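Gestent Shared Workshop, Box Folding Build Group
Minutes, February meeting

Present: 9 members. Geeta Rajput in the chair. Started at 7 in the evening.

1. Last minutes
Agreed with one fix: the blanks come from Zondport, and we wrote Inel. Inel is the cable order.

2. Folding project
Geeta gave a great rundown. The goal is still a small carton from a flat teal blank, two arms sharing the folds. The long creases are the ones everybody wants to see done well, and there was a lot of happy talk about how much finger pressure the card will take.

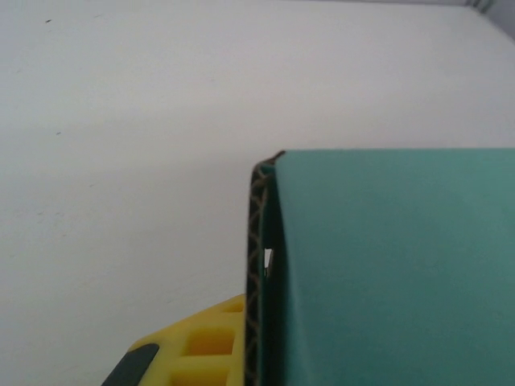
Can we practice on plain card and save the teal blanks?
Plain card is fine for first tries, as long as it is cut and creased to the same pattern. Geeta will leave the template file on the shop computer.

3. Where the blank goes
Long discussion, good one! Agreed to start every run with the blank flat in the middle of the table, and to write down the start position in the log.
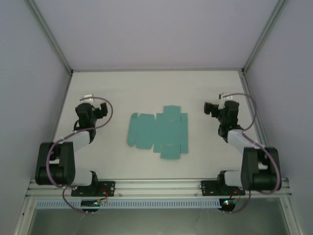
Teal blank laid flat between the two arms.

4. Fingers
Yagi is our name for the new finger design, now that the vote is in (7 for, 2 happy with anything). It gets a deeper pad and a slimmer tip. Old fingers stay on until a full set is printed. Anyone with yellow filament to spare, please bring it Friday. 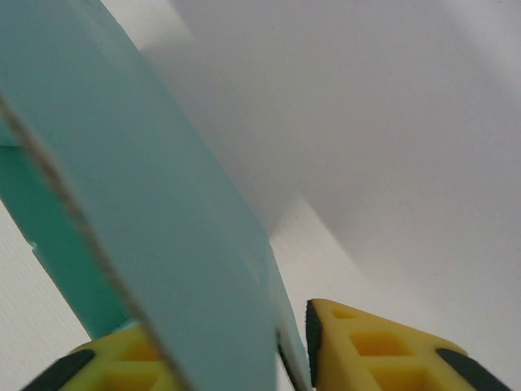
Yellow fingers at the narrow end of the teal piece.

5. Two-arm holds
This got people out of their chairs. Geeta wants both arms to learn to share a piece before we worry about speed, and she has 19 short moves sketched out in her notebook. 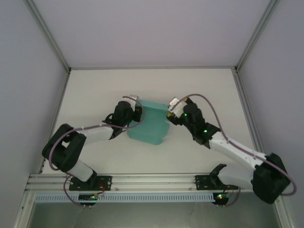
She'd like to cut that list to 10 by next time and would love help picking. Slow and gentle first, then we'll try the closing flaps.

6. Other business
Inel cable order to go in this week. Bench key is back on its hook.

Closed at 9.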